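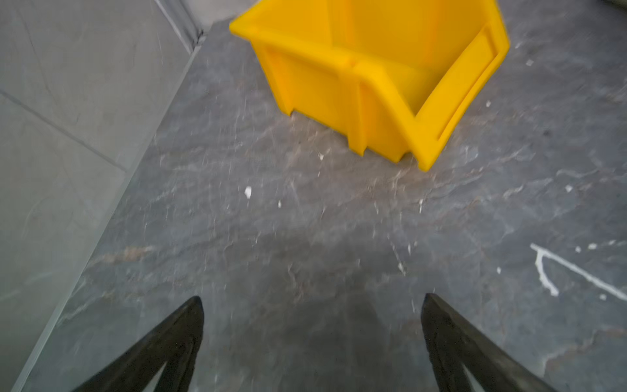

The repair night in Itville started with a lamp. Brodie Ngata had paid 28 dollars for it, the switch failed within a month, and the store told him to throw it out.

He fixed it at his kitchen table. Then he fixed a neighbor's. By October he had the back half of the old Pryor feed store and a list of people waiting with toasters, fans and radios.

Last year the group took in 617 items. Of those, 147 could not be saved. Most had cases glued shut, and opening them meant breaking them. 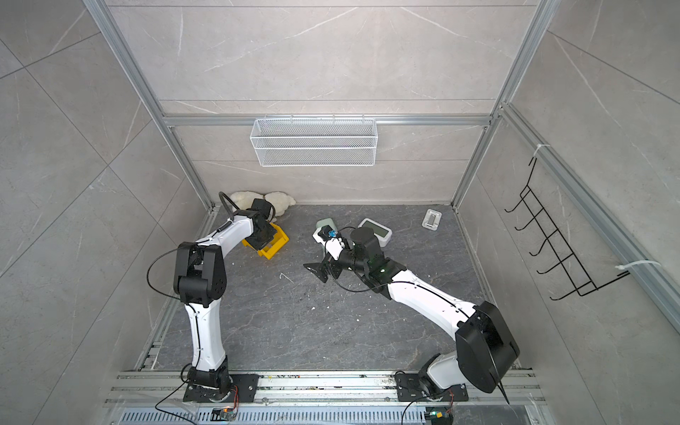 A wire basket and a rack with five hooks hang above the dark floor.

Doors open at 6 p.m. There is no charge, but owners are asked to sit with whoever is doing the work. Ngata is firm on that point.

"If you drop it off and leave, you learn nothing," he says. "You'll be back with the same fan next summer."

What should a first-time visitor bring?
The broken item, its power cord and any loose parts that came off it. A manual helps if you still have one.

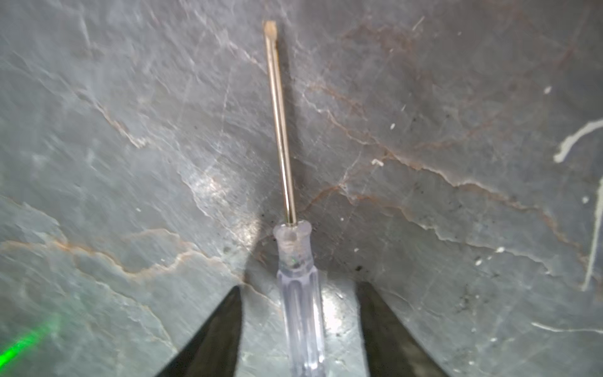

A second group now meets in Ukarham, in a room above the library. It has fewer members and more sewing machines. The two towns share a parts shelf and a 200-dollar yearly budget, mostly spent on fuses, belts and solder.

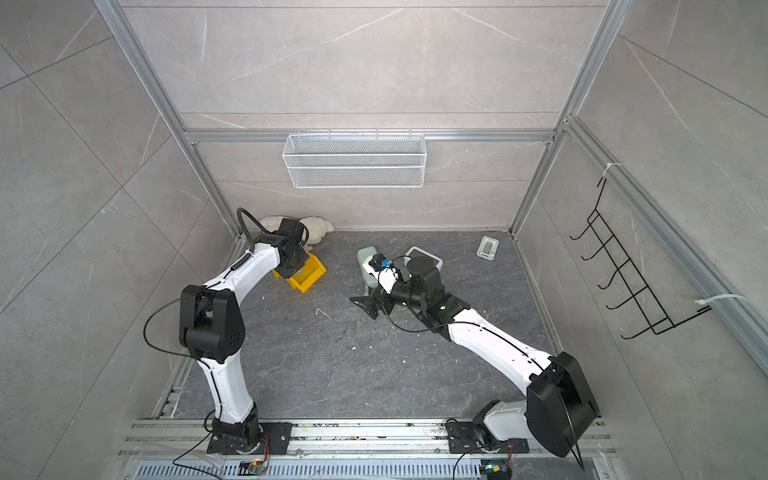
Light gray tile with white veining covers the walls above a dark floor.

Ngata still has the lamp. The switch has failed once more — he replaced it in ten minutes — and it stands by the sign-in sheet, turned on whenever the doors are open.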